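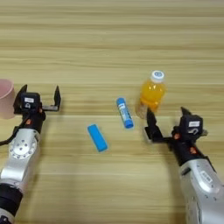
Moving a Student Society Site to Brolano: Print Styles, Redirects and Backups

Project report, second-year Web Systems module
Submitted 2025-04-15

1. Background

The Drarner walking society has kept a website for several years. It ran on a shared hosting account with a blog package that had stopped getting updates, and the hosting plan was due to end. The society asked our department for help, and I took the work on as my individual project.

The old site held 529 posts, most of them walk reports with a short table of distances and times. There were also 34 static pages, such as the kit list and the membership form. Members use the site in two ways: they read it on a phone before a walk, and they print the route notes to carry with them. The second use mattered more than I expected when I wrote the proposal.

2. Aims

The proposal set out the following work:

Move all posts and pages to Brolano, the static site generator used in the module.
Keep the old addresses working.
Make route notes print properly on A4.
Set up a backup that the society can restore without help from the department.

Comments were left out. The old site had them switched off already.

3. Exporting the content

The old package could export to a single XML file. I wrote a Python script to split this into one text file per post, with the title, date and tags in a header block. The first run failed on posts that contained a raw ampersand in the title. I fixed these by escaping the title before parsing, and the second run finished.

Images were harder. The posts linked to them by full address, including the old host name, and some used http while others used https. I replaced both forms with a relative path. The script also wrote out a list of any image it could not find on disk. There were six of these. The society had copies of four, and I removed the links to the others.

4. Redirects

The old addresses used a number at the end, for example /?p=212. Brolano builds its addresses from the title. I kept the old number in the header of each file and used it to build a redirect map when the site is generated.

My first version put every rule in the web server configuration as a separate rewrite line. It worked but was slow to read and easy to break. The server also does not match a query string in a normal rewrite rule, which cost me most of an afternoon. The final version uses a map file that looks up the value of p and sends a 301 to the new path. Anything not in the map goes to the search page.

5. Print styles

The default Brolano theme, Likora, has no print stylesheet. Printed pages came out with the menu across the top, and the distance table was split between two sheets. I added a separate stylesheet for print which hides the menu, the footer and the tag list. Table rows are set not to break across pages, and the table header repeats on each sheet.

Links were a problem too, as a printed link is no use without its address. I added the address after the link text for outside links only. Long addresses ran off the right-hand margin until I set them to wrap at any character.

I tested printing in Firefox and Chromium. The repeated header did not show in one of them when the table was inside a flex container, so I changed the article body to a plain block for print.

6. Backup

The source files sit in a Git repository. A nightly job called Skinner (a shell script, named after the folder it lives in) makes a compressed copy of the repository and the image folder and sends it to a second machine. It keeps the last 50 copies and deletes older ones.

I did one full restore in January on a clean virtual machine. It failed the first time, as the script had saved the image folder as a symbolic link and not its contents. Adding the option to follow links fixed this. I then wrote the restore steps up as a single page for the society.

7. Remaining problems

Search runs in the browser and loads its whole index on first use. This is slow on a poor phone signal. Splitting the index by year would help, but I did not have time to do it.

Some older tables have merged cells that the converter flattened. They can be read but the columns do not line up. These need correcting by hand, and I have passed a list of them to the society.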